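Indlow Brings Two-Arm Robots to Trudley Beverage Service Center, Retrains Counter Staff

TRUDLEY, 24 March 2022 - Indlow, a provider of workplace catering services, announced today that it will extend the use of two-arm robots at its Trudley service center, where 162 employees prepare hot drinks and light meals for offices, clinics and training sites across the region. The decision follows a trial of the Hasar system in the center's preparation area.

The robots take over a set of small, repeated tasks that staff have long named as the most tiring part of a shift. These include separating stacked paper cups, returning cups to their holders and setting out supplies before the morning orders begin. On a busy day the Trudley center sends out more than 1000 hot drinks, and each one starts with a cup that someone has to pull from a stack.

"Our people came to us to make good drinks and look after customers," said Araceli Robles, Director of Operations at Indlow. "A large part of their day was going into handling cups. We asked them which tasks they would give up first, and we have planned this program from their answers."

Paper cups are harder to handle than they look. They are light, they bend when squeezed and they tend to stick together when stacked. A grip that is too firm will crush the rim, and one that is too loose will let the cup tip over. The Hasar system uses two arms working at the same table, so that a cup can be approached from both sides.
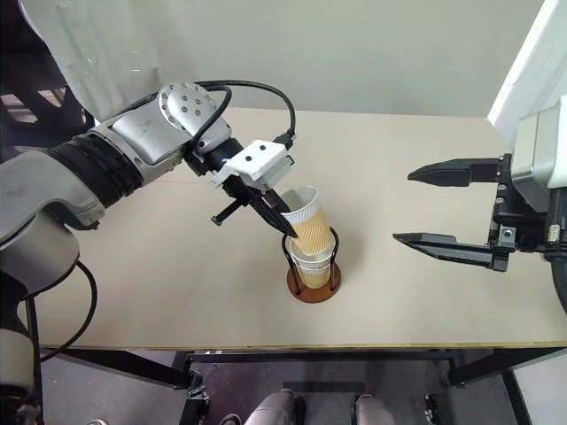
Work on these movements has been led by Joon-young Woo, Automation Manager at Trudley, together with employees from the early shift. Staff members showed the engineering team how they handle cups by hand, and their advice was used to set the order of steps and the layout of the work table. Several of their suggestions, including a change in the height of the table, have been adopted as standard for the site.

No positions will be cut as a result of the program. Indlow has signed an agreement with employee representatives at Trudley which states that hours released by the robots will be used for drink preparation, customer contact and quality checks. The agreement also provides that no employee's base pay will be lowered after a change in duties, and that staff may return to their former role within 300 days if the new one does not suit them.

"We had hard questions at the start, and the company answered them in writing," said Ourania Koutsoukos, who represents counter and kitchen employees at the center. "There are still points to settle, mainly on break times and on who is called when a robot stops. Those talks are going on and we expect them to be finished in April."

Employees who wish to work directly with the robots can apply for a new post, Cell Attendant. Attendants load supplies, watch over the work table, clear stoppages and record faults. Training takes 2 weeks, is held during paid hours and requires no technical background. Moon, a training provider based near the center, will deliver the course.

Han-gyeol Yeom, previously a counter assistant, is among the first employees to hold the post. "I know what a good cup setup looks like from doing it by hand every morning," Yeom said. "Now I use that to tell the engineers when something is off. My wrists are thankful as well."

Indlow will review the program with staff before any decision is made on other sites. The review will cover workload, safety reports and employee opinion - as well as the cost of running the system.

About Indlow

Indlow supplies drinks, meals and counter services to workplaces. Its Trudley service center handles preparation, packing and delivery for customers in the region.

Media contact: Erhan Soylu, Communications Office, Indlow

Related News

Indlow and Employee Representatives Sign Agreement on New Duties
Moon to Deliver Cell Attendant Course at Trudley
Trudley Center Opens Larger Preparation Area
Indlow Updates Paper Cup Recycling Program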